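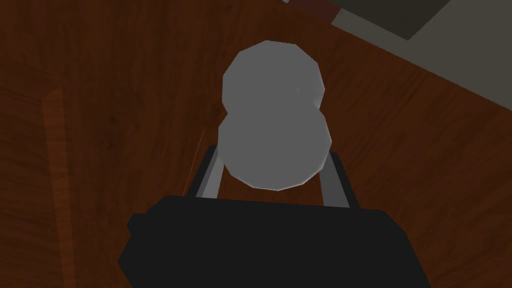 Section 4. Painting the Wall

By now you have read Sections 1 through 3, cleared the room, and washed the wall with the Mösli cleaner. If you skipped straight to this section because it has the word "painting" in it, go back to Section 2. The wall will still be there.

Sallau Flat is a dense, low-sheen paint for interior walls and ceilings. It covers well and touches up better than most. It also shows every lump you leave underneath it, with a kind of enthusiasm. Please budget your time accordingly: most of this job happens before the lid comes off.

4.1 What you need

Sallau Flat, in the color you finally agreed on
Werbridge primer (bare plaster, patched spots, or any wall that used to be red)
Roller frame, two short-nap covers, and an extension pole
Angled brush, 2 inch
Tray, stir stick, drop cloths
Sanding block and a sheet of 300 grit paper
A work light you can move

The small can holds 920 ml and is meant for touch-ups, closets, and people who are sure they have measured correctly. For a full room, buy the large one.

4.2 Checking the surface

1. Turn off the ceiling light and close the curtains.

2. Hold the work light flat against the wall and shine it sideways across the surface. Every ridge, roller mark, and old screw hole will now introduce itself.

3. Circle each flaw lightly in pencil. Do not use a pen. Ink comes up through two coats of primer and looks pleased about it.

4. Fill the holes, let the filler harden, and sand each patch flush. Check with your palm as well as your eyes. If you can feel an edge, you will be able to see it from the sofa.

5. Wipe off the dust with a damp cloth and leave the wall alone until it is fully dry.

Note: Walls in houses of a certain age are not flat. Fix what bothers you at normal standing distance under normal light. Liesl Thaler, who wrote the first edition of this guide, spent most of a December chasing a dip behind her own refrigerator, and she asked us to keep this note in.

4.3 Priming

1. Stir the Werbridge primer for two minutes. Shaking the can fills it with bubbles, and the bubbles end up on your wall.

2. Prime all patched spots, feathering outward past the edge of the patch.

3. If more than a third of the wall is patched, prime the whole wall.

4. Wait four hours. The primer will feel dry long before that. It is lying.

Caution: Do not thin the primer. If it seems too thick, it is too cold. Bring the can indoors and try again tomorrow.

4.4 Cutting in

1. Load the angled brush to a third of its bristle length and tap off both sides.

2. Paint a band 2 to 3 inches wide along the ceiling, baseboards, and corners.

3. Work on one wall at a time. Finish that wall with the roller before cutting in the next, or the edges will dry as a faint picture frame around the room.

Masking tape is optional. If you use it, press down the edge with a putty knife and pull the tape while the paint is still soft. Tape left on overnight takes a souvenir when it goes.

4.5 Rolling

1. Wet the roller cover, spin it out, and load it evenly from the shallow end of the tray.

2. Start in a top corner, about a foot from the edge, and roll down in a single pass.

3. Spread the paint sideways over an area the width of your shoulders.

4. Finish with light strokes from ceiling to baseboard, all in the same direction, without reloading.

5. Move along, overlapping the last stroke by half a roller. Keep going until you reach the far corner. Phone calls can wait, and so can the dog.

6. Put the roller down and leave the room. Do not go back over a section that has started to set, however much it seems to be asking.

Apply the second coat after six hours, or the next morning if the room is above 84 percent humidity. A third coat is needed only with deep colors over light walls. 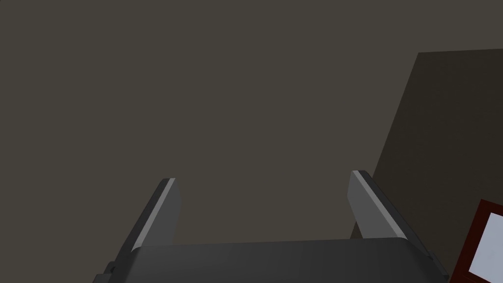 Fig. 4-2. Smooth gray-brown wall, with a darker, more olive section at right.

4.6 Judging the color

Wet paint is the wrong color. So is paint that has been up for an hour. Give each coat a full night, then look at it twice: at noon with the lights off, and at 8 p.m. with them on.

Bulbs matter more than people expect. A warm 3000 K bulb pulls gray-browns toward brown, and a cooler one pulls them back toward gray. If the color is wrong in the evening only, change the bulb first. It costs less than another gallon and you can do it sitting down, depending on the lamp.

Two neighboring walls in the same paint will often look like different colors. Check the label on both cans, then blame the window.

4.7 If something goes wrong

Stripes: The roller was too dry or you pressed too hard. Apply another coat with more paint and less muscle.

Shiny patches: You rubbed the wall before it cured. Leave it for two weeks, then touch up with a nearly dry roller.

Drips: Let them harden, shave them with a blade, sand, and touch up. Poking them while wet makes two drips.

Peeling: See Section 2, which you may recall from the top of this page.

4.8 Cleaning up

Scrape the roller back into the can and wash it in warm water until the water runs clear. This takes longer than seems reasonable. Wipe the rim of the can, tap the lid down with a rubber mallet, and write the room name on the side. "Beige" is not a room name.

Leftover paint keeps for up to three years in a frost-free place. For the Prornier shelf bracket kit, wait until the wall has cured for 14 days and continue with Section 5.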